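Open day at the Humside pottery works
2022-03-16

The Humside works opens to the public twice a year, in March and again in December, and both times the parking is in a field. I had been warned about the field. I wore the wrong shoes anyway.

Admission is 6 dollars, which gets you a sticker, a paper map and the right to stand behind a yellow rope. The map shows a building called Adeyemi Hall as being next to the entrance. It's across a road, past a loading dock and up a flight of steps, and by the time our group of 7 had found it the talk on clay had already reached the Ice Age. We took the seats at the back, near the heater, and caught up as best we could.

The talk was better than it needed to be. Most of the clay used to come out of the hill behind the works, until the hill ran low, and now it arrives by truck in sacks. The speaker seemed to take this personally. There was a long section on drainage that I enjoyed more than I would like to admit, and a slide of the same hill in rain.

After that came the kilns. The big one holds 242 dinner plates and takes the better part of two days to heat, soak and cool, during which the staff are not supposed to open it and, I gathered, think of little else. Next door is the glaze room, with buckets along both walls and test tiles hung on nails from floor to ceiling. The names on the tiles are a treat. Somebody was paid to come up with "Damp Oat."

The new casting line was supplied by a firm called Vamiteck and gets its own laminated sign. It makes mugs. A child in front of me asked whether it made anything else and was told no, quite firmly.

Lunch was from the Cutitz van, parked by the steps: soup or a cheese roll, and 50 people who all wanted the soup. I had the cheese roll. It came on a paper plate — at a pottery.

The seconds shop is in the old packing shed and is the real reason most people come. Bowls that rock, jugs that pour mainly down their own fronts, a shelf of lids with no pots. I bought two of the bowls and a lid. The line for the register went out the door and back toward the field, which had not improved. 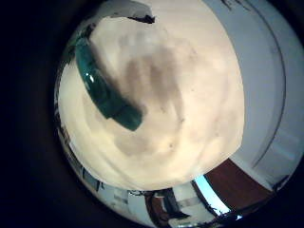 Cream and tan, with a glossy band of teal green across it.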